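Polymer clay lifting off tin lid after baking

Kwabena Kpodo
Posted Sat 6 April

I make small scenes in hinged mint tins. The base layer is polymer clay, 3 mm thick, pressed directly onto bare metal and baked in the tin at the temperature on the package. On the last 10 tins the clay came away from the floor in one piece within a day. The clay itself is fully cured and does not crack. I wiped each tin with rubbing alcohol first. Is there a primer that survives the oven, or should I glue after baking? I would like to settle this before the December swap, where the tins get mailed.

monodden_tins

Polymer clay does not bond to bare metal. It only grips mechanically, and the floor of a mint tin gives it very little to hold. Two methods work.

Method one: scuff the floor with coarse paper, finish with 600 grit on any edges that will show, wipe with alcohol, and brush on a thin coat of oven-safe PVA. Let it dry until clear. Press the clay down from the center outward so no air is trapped, then bake.

Method two: line the tin with parchment, bake the clay in place, lift it out, and glue it back with two-part epoxy. Scuff both faces. Leave it clamped overnight. I use this one for anything going in the mail.

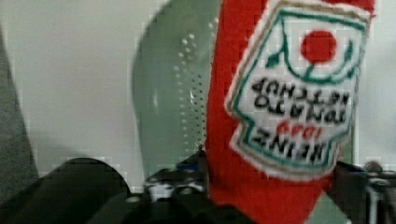 Plush bottle, label upside down

Keep superglue out of the oven. It gets brittle with heat and will let go later even if it looks fine when it cools. Also check whether the tin has a clear lacquer inside. If it does, sand through it, or you are only gluing to the lacquer.

Patden

Epoxy. Done over 46 tins that way and lost one.

Nyarko Crafts

I just use hot glue and it holds OK on a shelf. Would not mail it. If the scene has a lot of standing figures, run a wire through the feet into the base before baking, otherwise the base stays put and the figures come off instead. Felt on the bottom of the tin is nice too but does nothing for your problem.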